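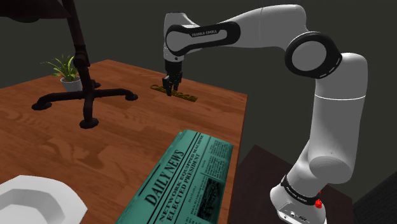
Woodworking List: Finishes

From: Chanida Rojanasak
Date: February 21, 2025
Subject: Re: Oil on an old tabletop

Decha Rungrueang wrote:
> I have stripped the table and sanded to 90. Can the oil
> go on now, or do I need to go finer first?

Go finer. Oil over 90 will show every scratch – I made that mistake on a bench last September. Work up through the grits, wipe off the dust, then put on a thin coat and rub it back after 20 minutes. I wouldn't bother with 1000 on a table that gets used.

Lay the oily rags flat outside to dry. They can catch fire in a heap.

Which oil did you buy?

Chanida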